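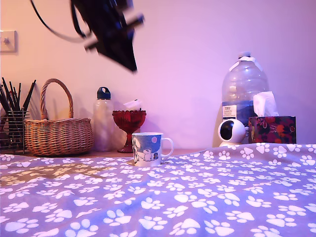
I have been clearing the sideboard in the back room since March. It began as a simple job. Everything that doesn't live there goes somewhere else, and then I get a sideboard.

The pens went first. I sat down with an old envelope and tried all the pencils and brushes in the wire holder, and threw out 14 that were past saving. The holder looks exactly as full as before. I can't explain this and have stopped trying.

Then the basket. It has a tall handle and was bought at the market in Clamance to carry bread home in, which it has done once. It now holds whatever I'm holding when the phone rings. At the last dig I found two keys, a guarantee for a kettle we no longer own, and 40 pence.

The red goblet is the only survivor of a set and too ugly to drink from, though my aunt would have said otherwise. It collects receipts. The water bottle comes and goes. The Moomin mug is supposed to be in the kitchen with the other mugs, and I carry it back there most evenings, and most mornings there it is again on the paw print blanket.

The blanket was meant for the dog. The dog prefers the lino.

I did look at a proper cabinet in Fondar, with doors, so that all this could go on out of sight. They wanted 300 for it, plus delivery. I came home and moved the basket slightly to the left instead, and it does look better, I think. Next job is the drawer underneath, if I can get it open.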